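Search this site Search Go

How I Make a Small Batch of Candles in Jars (and Plan the Room They'll Live In)

I started pouring candles one December when I wanted presents for the whole family and had almost no money left to buy them. The first lot tunneled, sweated and smelled like a crayon box. I've made a lot more since then, and I've settled into a way of doing it that works in a small kitchen without any fancy gear. So that's what I'm going to share, start to finish!

What you'll need

You want soy wax flakes, cotton wicks with metal tabs, heatproof jars, fragrance oil made for candles (please don't use the baking kind), a pouring pitcher, a saucepan, a thermometer and a kitchen scale. I get my wax from Bednarek in the big bag, and my wicks come from Culletti because their tabs sit flat.

For four medium jars I weigh out 700 grams of wax. A bag of 1000 grams will leave you a bit over for topping up, and you will need to top up, trust me.

Picking a container

Straight sides are easiest. If the jar gets narrow at the top, the flame heats the neck and the glass can get too hot, so I skip those no matter how pretty they are. Each of my jars holds about 200 ml. I also like a plain dark outside, with no label and no pattern, and I'd happily have a whole shelf of tall black cylinders if my husband would let me.
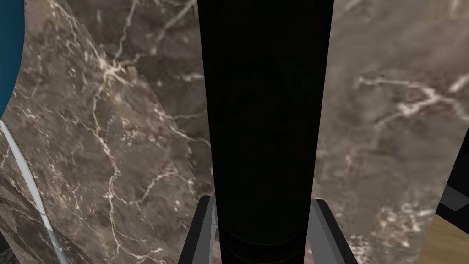

Getting the jars ready

Wash them in hot soapy water and dry them really well. Even a drop of water at the bottom can make the wick spit later on. Stick each wick tab down with a glue dot, right in the middle, and press it with the end of a pencil. Then lay a clothespin or a popsicle stick across the top to hold the wick up straight.

If your kitchen is cold, put the jars in the oven on its lowest setting for a few minutes (before the wicks go in, or the glue lets go). Warm glass gives you a much smoother finish.

Melting and mixing

Put a couple of inches of water in the saucepan, stand the pitcher in it and bring it up to a gentle simmer. Add the flakes a handful at a time and stir slowly. Don't walk off and fold laundry! I did that once and came back to a dry pan.

When the wax reaches 185°F, take it off the heat and stir in your fragrance oil. I go with 6 percent of the wax weight, so 42 grams for this batch. Stir for two full minutes. It feels like forever, but when I've rushed it I've ended up with a little greasy puddle on top of each candle.

Let it cool to 135°F and pour slowly, stopping a half inch below the rim. Save a little wax in the pitcher for any dips that show up overnight.

Waiting (ugh)

Leave them alone until the next day, then trim the wicks to a quarter inch and put lids on. Soy wax needs a week or two before the scent comes through properly. I write the pour day on a bit of masking tape on the bottom and stick them in a closet where I can't fiddle with them.

Where to put them

Now for the fun part. A scent that's lovely in a big living room can knock you over in a little one, so think about the room before you choose the oil. I look at how many doors it has, whether they usually stay open, and where the air moves when they do. A candle right next to an open door gets a draft and burns down one side.

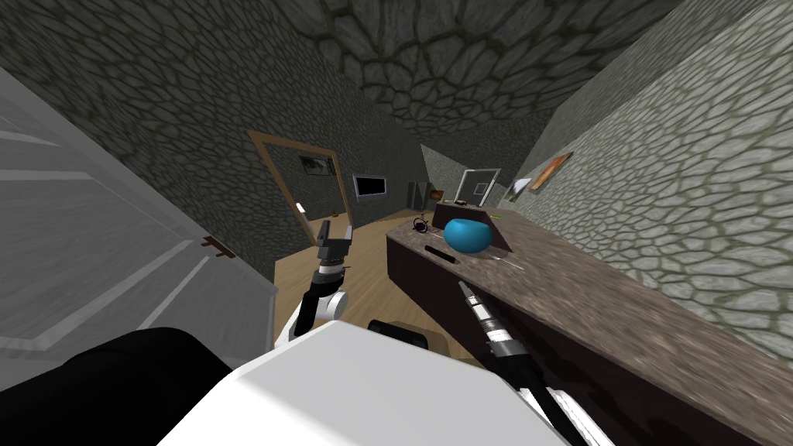 I keep mine on a solid, level surface at least a foot from anything that could catch, and never on a shelf with another shelf close above it. Bedrooms get something soft, like lavender or plain linen. The hallway gets citrus. In my old place in Brellilbridge I burned Bavuno's fig oil in every single room and now I can't stand figs, so mix it up a little.

For the first burn, let it go until the melted pool reaches the glass all the way around. That can take two or three hours, so pick an evening when you're staying in. After that, no more than four hours at a time, and stop for good when there's a half inch of wax left.

Comments

waxandwane709: Mine always get frosty white patches on the sides. Is that bad?

Author reply: Nope, that's just soy being soy! It burns the same. Pouring into warm jars helps a bit.

Patchwork Hen: Made these on 6th January with the kids off school and they set beautifully. Can I use coconut wax with the same amount of oil?

Author reply: I've only tried it once, so check what your supplier says for that wax. I'd start low and do one test jar.

kettle_on: The pencil trick saved my fingers, thank you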